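Kitchen Inspection Checklist - Countertops, Backsplash and Small Storage
Property: Lavel House, Unit 2
Inspector: Apostolos Mitsotakis-Vlachou
Date: September 2, 2019
Previous inspection: April
Ratings: OK / Monitor / Repair

1. Electrical
1.1 Counter outlets, trip test - OK. Both tripped and reset.
1.2 Appliance cords clear of sink - OK.
1.3 Combined load on counter circuit - Monitor. Circuit is rated 2000 W. Kettle and countertop oven should not be run together.

2. Heat
2.1 Clearance above countertop oven - OK. Measured 700 mm to the underside of the cabinet.
2.2 Cloths and paper away from hot surfaces - Repair. Towel draped over the appliance. Move to the rail by the sink before the next use. Same comment was made in April.
2.3 Range hood filter - Monitor. Light grease film. Wash and refit.

3. Water
3.1 Faucet and supply lines - OK. No drips after running hot and cold.
3.2 Trap under sink - OK. Hirvonen fitting, hand tight, dry.
3.3 Sealant at sink rim - Repair. Gap at the rear left corner. Cut out and renew.

4. Work surface and food storage
4.1 Countertop, chips and cracks - OK. White marble pattern, no open joints found.
4.2 Mosaic backsplash, loose tiles - OK. Tapped by hand along the full run. Grout to be resealed at the next visit with the Binar product already on site.
4.3 Cutting board - Monitor. Bamboo, with juice groove. No splits. Groove needs a stiff brush, as residue collects at the corners. Oil after drying.

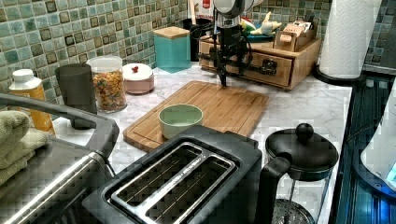
4.4 Dry goods in lidded containers - OK. Lids seated. Tenant to add date labels, including on the cereal jar.
4.5 Bamboo drawer organizer - OK. Drawer runs freely, handle screws tight. Small items kept on top should be moved before the drawer is pulled out fully.
4.6 Bottles stored upright and closed - OK.

5. Fire and first aid
5.1 Smoke alarm - OK.
5.2 Fire blanket - Repair. Tondska wall pouch is mounted behind the door and can't be reached with the door open. Relocate to the opposite wall.
5.3 First aid kit - Monitor. Burn dressings low.

Follow-up: items 2.2, 3.3 and 5.2 to be closed within 2 weeks. Report closures to the Lavel office by item number.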